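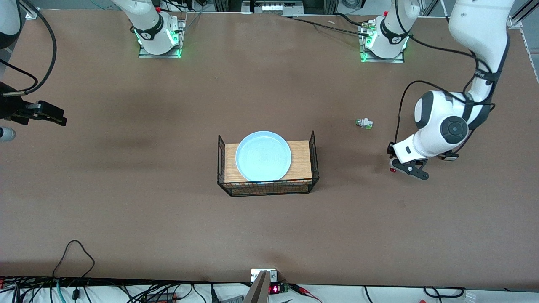
A two-arm work cell of the kind Cosard is used with. A plate rests on a board inside a wire-mesh basket, between the two grippers.

Cosard is a software package for planning and running the motion of two robot arms that share a tabletop. It was written at Deligiannis, a small automation firm, by Siiri Valtonen and Zoi Psarras, and grew out of an earlier single-arm planner called Valov. The name covers both the planner and the set of command-line tools shipped with it.

Design

Cosard is split into three programs: a perception process, a planner and a controller. The perception process takes images from a fixed camera and from a small camera on each wrist, and keeps a list of objects with a position and a confidence value for each. The planner reads that list and works out paths for both arms together – Valov handled one arm at a time and stopped it whenever the other was moving. The controller sends joint targets to the arms and halts them if a target arrives late.

Paths are checked against simple shapes. Open mesh, such as the side of a wire basket, is treated as a solid wall by default. Users can change this for each object, but the manual advises against it where fingers could catch in the grid.

Wrist view
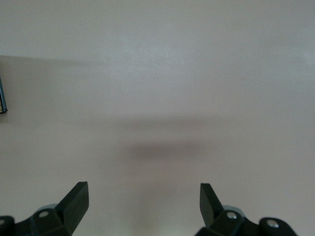 Text by Zoi Psarras | Updated 26/03/2020

The wrist cameras are used for the last part of a reach, when the arm may hide the object from the fixed camera. Both fingertips stay in view along the bottom edge, and the software uses them to check that the camera has not shifted on its mount. Pixels belonging to the fingers are masked out before any search for objects begins.

Shadows were a known problem in early versions. A gripper held over a pale, plain surface casts a soft dark patch between its fingers, and the detector often reported this as a flat object. Version 5 added a filter that predicts where the patch should fall from the height of the hand. Valtonen tuned it on a set of 2000 wrist images, 49 of which are included with the package as a regression test.

Related software

Cestau, a log viewer from the same firm, can replay Cosard sessions step by step. It is installed separately.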